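Open Day at the Kolent Laboratory, Corkirberg

9 Feb 2020

I was pleased to accept an invitation to the winter open day at Kolent, which has occupied the former print works in Corkirberg since last May. The company opened 12 of its stations to the public, and more than 1,506 people had registered by the time the doors opened. Visitors were admitted in groups and given a printed floor plan at the desk.

The morning was given over to the larger equipment on the ground floor. The Zavunar line, used for sorting parcels, ran at reduced speed so that guests could follow a single box from one end to the other. Staff answered questions at length, and I would commend them for their patience with the school parties. The only inconvenience was the noise, which made the rear of each group hard to reach.

The tabletop stations are upstairs, past the Saavedra meeting room, and it was these I had come to see.
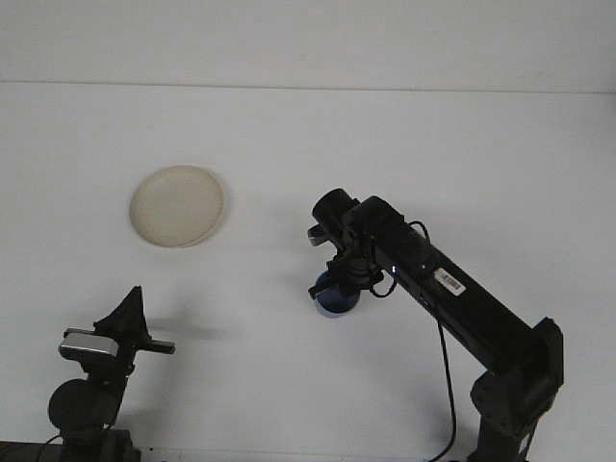

My interest is in how such systems manage ordinary household objects, a subject I have followed on this blog for five years. Factory parts are made to be gripped; tableware is made for people. The two arms at this station share one white table, and the items set out for them were a cream-colored plate and a squat, dark blue cup. A cup of that shape gives a gripper a curved side to hold. A shallow plate lying flat is a harder matter, although its raised rim does offer an edge to work from. The engineer on duty explained that most of her team's time goes into the approach, meaning the angle and height at which the fingers arrive, and comparatively little into the grip.

I asked whether the two arms could pass an object between them. She replied that this is planned for the next stage of the project and was not part of the day's program.

Kolent intends to hold a second open day in May. Registration will be required, and groups upstairs will be smaller. Parking at the site is limited, and visitors are asked to use the lot behind the Corkirberg library.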